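Jeudi 21 décembre 2023

Valise à boucler pour Clunstead, deux nuits, et j'hésite comme si je partais hiverner. La météo annonce de la pluie, ma belle-famille annonce un dîner « simple », mot qui chez eux suppose trois fourchettes. J'ai sorti le gros pull, je l'ai rangé, je l'ai ressorti. Le train est à 14 heures.

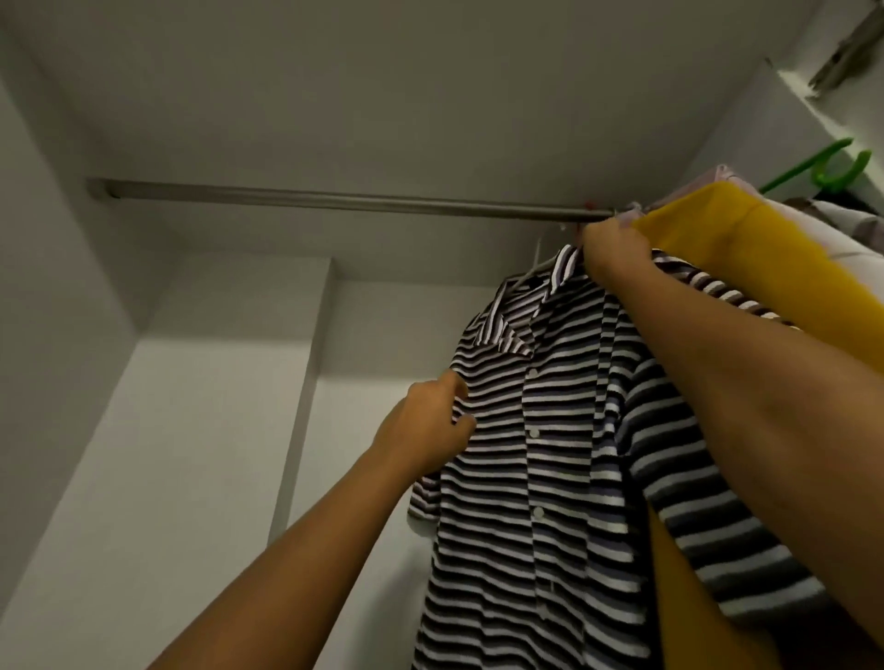

Lovisa me fait savoir par message que personne n'a jamais été jugé sur sa tenue à Clunstead, seulement sur son retard. Elle ajoute que le pull gratte rien qu'à le regarder.

Je prends le pull. Et deux livres, que je n'ouvrirai pas, comme en avril.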